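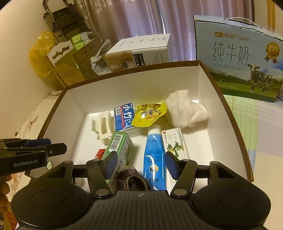
Sorting out a box of household odds and ends, one gripper in front, one at the left

Share this talk – 102 shares – 2 comments

Speaker notes – Buying kit for handling work, what to put in the budget and when
Maëlys Perrin, Hurnolmont

Start straight in. No company history, they've got the leaflet.

Leave first slide up while people sit down. Ask who has a quote on their desk now. Ask who has signed one in the last year. Wait for hands.

Look at what's in that box. Ointment or toothpaste, medicine packet, snack packet, towel. Small stuff, shiny stuff, soft stuff, all on top of each other. Now think about the demo you were shown when you bought. Matching blocks? Clean table? Ask for this instead. Take your own box to the demo and tip in whatever you handle.

Point one – list the items before you list the kit.
We did it backwards at first. Gaspard had a catalogue, I had a spreadsheet, we priced grippers for a fortnight and then someone asked what we wanted picked up. Embarassing. Went back, wrote the list. Bottles, boxes, tubes, cloths, anything in a crackly wrapper. Each line: how wide, how heavy, does it squash, does it slide, what does it cost us if it's crushed.
Leave the list on screen. Don't read it out.

Widest thing and narrowest thing decide the opening. Softest thing decides the pads. Most people only check the widest.

Point two – the price on the quote.
Kelwood quote was for the pair, mounted, with cables. Good clear quote, I've no complaint. What wasn't on it:
– spare pads
– cases (we moved it in a fruit crate, don't)
– storage for the recordings
– somebody's time to set out the items and put them back
– training, including for the people who join later
– insurance, our broker needed it described twice
Pads first. We put in 600 for the year under "consumables" and that was a guess. Spent half of it by April, so 300, and then it slowed right down once people stopped dragging the pads along the cardboard. Would guess the same again. Would NOT leave the line out, finance will not let you add a line mid year but they will let you underspend one all day long.

Storage – Povilas's bit, he'll shout from the side if I get it wrong. Video is big. You will record more than you think and delete less. Ask for a price per month and ask what it costs to get your files back out. Second question matters more. The Media team had spare shelf space on their server and we lived on that for a while, then they wanted it back, quite reasonably, at the worst possible time.

Point three – buy two.
Slide: two sets, same model. Never one of each "to compare". Parts don't swap, the screws don't match, training doubles. If you've only got money for a single set, hold off and borrow. A single set in for repair is a project standing still with everyone still on the payroll.
Also a lot of jobs want both hands. One holding the cloth out of the way, one going for the bottle. Price it per pair from day one or you'll be back asking for more.

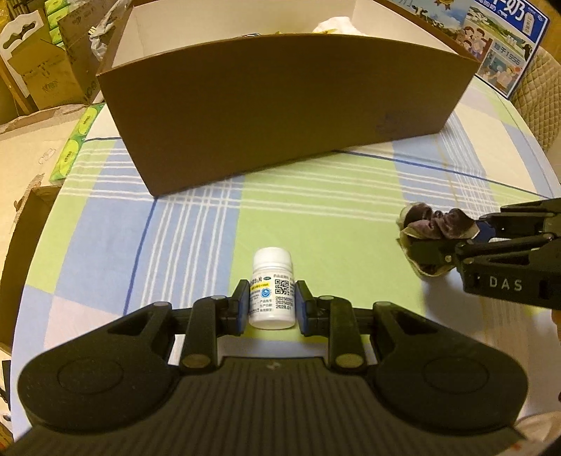
Same goes for the table, by the way. Budget for furniture! I mean it. Height of the table, something on it that stops things skating off, a chair with a proper back. It's the cheapest line on the sheet and it got the most arguments of anything we bought. Clotilde wanted everything bolted down and plain white. I wanted a normal kitchen table with a normal cloth on it, as that's where the medicine bottles and the tissues live in the homes we are planning for. We went with normal. Glad we did, patterns are a good test. If the system only copes with a white bench then find that out before you pay the second invoice.

Clutter too. Keep the cartons, keep the carrier bags, keep the awkward gift boxes with handles. Free, and better than any test set we were offered for money. Get a cupboard for it. Label the cupboard or it goes in the recycling (ours did, once).

Point four – timing.
Draw this on the flipchart if there is one, otherwise wave arms.
Quote – approval – order – delivery – first useful day. Everyone plans up to delivery. First useful day is weeks after. Ours was delayed by the wrong plugs and by me being on leave. Put the first useful day in the plan and work backwards. Don't promise results to anybody in the gap.

Service visits – get the dates written in the contract. "Reasonable response" means nothing. Cirilo rewrote that paragraph for the Maluleke job and Kelwood took it without a murmur, so ask, they'll mostly say yes before you sign. After you sign is another matter.

Ask what happens to the price of spares in year two. Ask wether old pads still fit the new model. Get it in an email.

Point five – rent or buy.
Short one if we're running late. Rent if the list of items is still changing. Buy if the list has sat still for a few months. We rented for longer than we should have, total came out over the purchase price, and I'd still do it again as we sent back the first model. Too wide across the body, kept knocking the sides of the box before the fingers got to anything. Wouldn't have found that on a data sheet. Box depth and box width should be on your list as well, go back and add them, I'll wait.

Weight in the hand if people are holding them. Try it for a full morning. Five minutes at a trade stand tells you nothing. Let the smallest person on the team try it and let the left handed one try it.

Point six – who signs.
Skip if finance people aren't in the room. If they are: one page. Total for the year on top, then what it does, then what it doesn't do. The doesn't-do part got ours through. Gaspard wrote "will not fold towels" in large type and the director laughed and signed it. We tried towels later anyway. Still wouldn't promise it.

Questions likely:
Staff worried about jobs – answer properly, don't wave it off. Our people chose the items and ran the sessions, say who did what.
Second hand kit – fine for cases and stands, wouldn't for anything with a joint in it. Check the play in the fingers yourself.
Can we see the budget sheet – yes, blank version only, prices taken out. Ask Clotilde at the back.
Which brand – not answering that from the stage, come and find me at coffee.

Handouts are on the chair by the door. Take the adaptor back to Povilas!!

We use cookies to remember your settings and see which pages are read. Accept all – Manage choices
Sign up for our newsletter to hear when new talks are added.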